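5.4 Assigning and checking camera streams

Before Skoretti will plan anything for a two-arm cell, it wants to know which camera is which. It can't guess. Earlier versions tried, and section 5.4 used to be much longer.

You need one fixed view and one stream per wrist. A wrist view and a fixed view of the same cell:
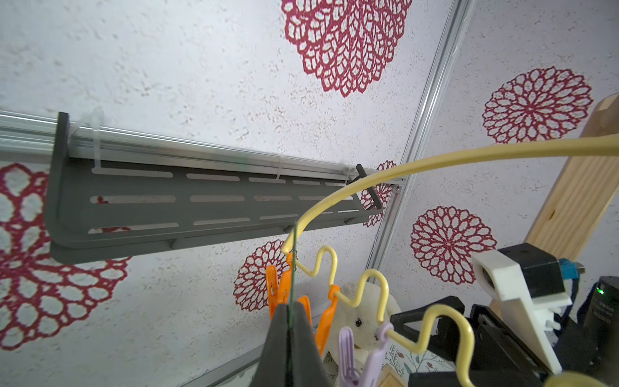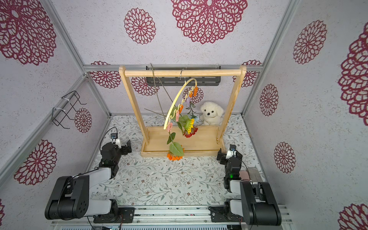 Images courtesy of Chraibi. Page last revised 2026-08-31.

Note how little the two views agree on. The fixed camera gives you the clothes-rack stand, the hoop hanger and both arms in one go. The wrist camera is tilted up past a slotted shelf on the rail and gives the patterned ceiling most of its attention. Both are healthy streams. The matcher has to work out that they belong to the same cell, and the steps below are how you help it.

Assign the streams

1. Open Skaltard and choose Cell > Streams. Wait for all the streams to list. If one is missing, go to 5.2 (cables) before you start doubting the software.

2. Drag the fixed view to the slot marked WORLD.

3. Jog the left arm a little with the pendant. Drag the wrist stream that moves to LEFT_WRIST. Do the same for the right arm.

4. Press Lock. The names turn from gray to black. If they stay gray, two slots have the same stream, and Skaltard is waiting politely for you to notice.

CAUTION: Jog at the lowest speed. Until the slots are locked, the collision checker doesn't know which arm it is protecting and will happily protect neither.

Register the views

5. Move both grippers clear of the stand and press Register. Skoretti takes 200 feature points from each view and tries to pair them.

6. Read the pairing score. 90 or higher is a pass. Lower than that, move the wrist so that its view includes something solid and unrepeated, and press Register again.

7. Open the overlay and look at where the pairs landed. A high score made up entirely of wallpaper is still a bad score.

Step 7 gets skipped a lot. Big red flower medallions have crisp edges and good contrast, and the matcher adores them. They also look a great deal like each other, so a point on one can be paired with a point on its neighbor and the math will come out looking confident. Draw a background mask over the patterned surfaces (Streams > Mask > Polygon) and leave the rails, the stand and the arm mounts unmasked.

NOTE: Masks belong to a stream. If you swap streams between slots, the mask travels with its camera. Wrist masks are redrawn from the arm pose, so you only draw them once.

Set up the object classes

8. Load the Medska class file for your task. For the hanger task this covers the hanger, clothespins, artificial flowers and plush toys.

9. Tick Thin Objects for anything narrower than a gripper finger. Wire, thread and stems all count. Without it, the planner treats them as noise and drives through them with a clear conscience.

10. Set clothespin color to Ignore unless your task sorts by color. Orange and lilac pins should both come back as "clothespin". If they come back as "flower", raise the class margin to 13 and run detection again.

11. Set plush toys to Obstacle, Soft. The default is Obstacle, Rigid, and the planner will take the long way around a stuffed animal as if it were an anvil.

CAUTION: Soft obstacles may be brushed in passing. Don't use this setting for anything you would mind having brushed.

Save and test

12. Save the cell profile. Skaltard doesn't autosave. A fix is planned for September, as it was last September.

13. Run Dry Plan with the motors off. Skoretti plans 100 paths and lists any that cross an unmasked object. Click a path to see it in the WORLD view.

If a path crosses the hanger in WORLD but looks fine in a wrist view, trust WORLD and go back to step 5. If every path fails, check that the mask hasn't swallowed the stand.

Continue to 5.5, Gripper limits.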